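Petwood Guest Rooms: where we are, second report

Hi Aušra,

You asked for the messy version, so I'm writing this at the kitchen table with the receipts spread out in front of me. The short story is that we're moving along, we're a bit behind on the bathrooms, and we still have money left (more on that below!).

Bedrooms

All 6 bedrooms upstairs have had their floors done. I was nervous about keeping the old boards in the Mavdale side of the house, but the sanding crew talked me into it and I'm so glad they did. There were two bad patches near the chimney and we used boards from the old pantry to fix them. The new beds went in last month. Five rooms could take guests tomorrow, and the sixth is waiting on a radiator valve that has been on order since forever.

I also changed my mind about the rugs. The plan had a big one in every room, but they were eating up the budget and they hide the wood, so I've cut them. That freed up $438, and I put it toward better mattresses for the two back rooms.
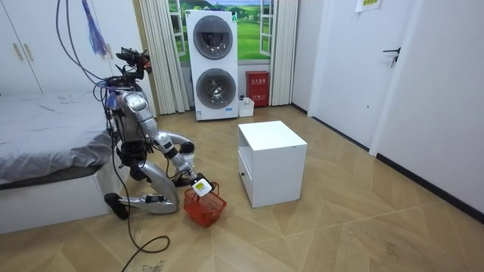

Bathrooms

Okay, the slow part. Hakim Plumbing found that the drain on the second floor had almost no slope, so the whole run had to come up and go back in properly. It's done and it passed inspection, but we lost two weeks, and then the tile guy had already moved on to another job. He's back in December. I'd rather wait for him than start over with someone new, but if you see it differently, call me.

Bookings

We have 43 nights booked for spring already, mostly families coming for the Pidby garden weekend. I haven't spent a cent on ads yet! I did raise the weekend price by $5 and so far no complaints.

What I need from you

A yes or no on moving the leftover paint money to the tile work. Also, could you send me the new claim form? The one I have keeps rejecting the plumbing invoice, and I've typed it in three times now. I'm usually at the house until 4 in the afternoon if you want to come by and see the rooms.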